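Interim Progress Report: Evaluation of the Kundero Bench Manipulation Kit

Submitted to the Habte Fund, Applied Equipment Program
Prepared by Benedek Dobos, Drumova Technical Institute
Nov 8, 2022

1. Purpose of this report

This report covers the second period of the grant awarded to the Drumova Technical Institute for an independent review of the Kundero bench manipulation kit. The Fund asked whether the kit, as sold, can be installed and run by teaching staff at small technical colleges without outside engineering support. The report sets out work completed since April, spending to date, difficulties met, and the work planned for the remainder of the grant.

The kit under review consists of a single arm, a two-finger gripper, a wrist camera, a controller and a one-year software license. It was purchased at list price through the Institute's ordinary purchasing office. Kundero was told of the review after delivery and has had no part in the design of the trials.

2. Installation and training

Installation was completed by two instructors from the Institute's maintenance program, neither of whom had worked with a robot arm before. They followed the printed manual and recorded each point at which it was unclear. Most entries concern the camera calibration chapter, where the order of the steps on paper does not match the order of the screens in the software. The electrical and mounting chapters were followed without difficulty.

The training course supplied with the license was taken by the same two instructors. They rated the sections on safety and daily start-up as good. The section on recording demonstrations was rated as too short for a new user, and the instructors have since written their own four-page guide, which is attached as Annex B.

3. Handling trials

The trial plan calls for 500 recorded pick attempts with common hand tools. At the close of this period nearly all of them had been carried out, and the remainder will be finished before the next report. Screwdrivers were chosen as the first tool group because they are found in every college workshop and because a long, narrow handle is a fair test of a two-finger gripper. The plan includes tools laid apart, tools laid side by side, and tools that touch or overlap.

Trials are run on a glossy tabletop as well as on a matte bench mat. The manual advises matte surfaces but does not exclude others, and many of the colleges the Fund has in view will place the kit on whatever table is available. Reflected light on the tabletop was therefore kept as a condition of the trial.

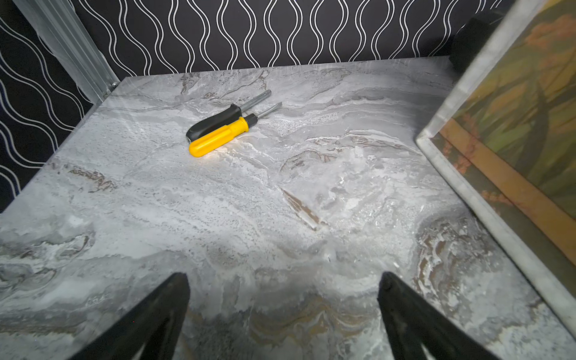

Figure 1. Wrist camera view with the gripper open. Two screwdrivers, one overlapping the other, on the marble-pattern tabletop.

Results from the matte mat are consistent from one session to the next. Results from the glossy tabletop vary more, and the difference is greatest for overlapping tools. In a number of attempts the software treated two handles as one object and proposed a grasp between them. Operators were able to correct the proposed grasp by hand in the software, but the correction adds time and must be repeated at each new attempt. Full figures will be given in the final report, once the remaining attempts have been checked by a second reader.

Gripper wear has been slight. The fingers were inspected after every 16 hours of operation and no replacement has been needed. The Institute notes that spare fingers are sold only in sets with the mounting plate, at a price that a small department may find hard to justify.

4. Supplier support

Support requests were sent through the public help desk under the name of an individual instructor. Replies were courteous and usually arrived by the next working day. One request, on saving camera settings between sessions, remains open. A software update released during the period corrected a fault in the emergency stop log – the stop itself had worked properly throughout.

5. Budget

Spending is in line with the approved budget. Savings on travel have been moved to staff time, with the agreement of the Fund's program officer. No further change is requested.

6. Difficulties and changes to the plan

The comparison with the Bolum gripper attachment has been delayed. The attachment arrived with an adapter plate for a different arm, and the correct plate is on order. If it is not received in time, the Institute proposes to report on the Kundero gripper alone and to return the unspent portion of that budget line.

7. Work planned

In the next period the Institute will complete the remaining pick attempts, begin trials with wrenches and pliers, and invite instructors from two partner colleges to set up the kit from its box using only the manual and Annex B. A draft of the final report will be sent to the Fund for comment in April.

Related items
Grant summary: Kundero kit evaluation
First interim report: purchasing and site preparation
Annex B: A short guide to recording demonstrations
Equipment loans for partner colleges

This website uses cookies to remember your settings and to measure visits. By continuing to use the site you agree to our cookie policy. Accept | Manage settings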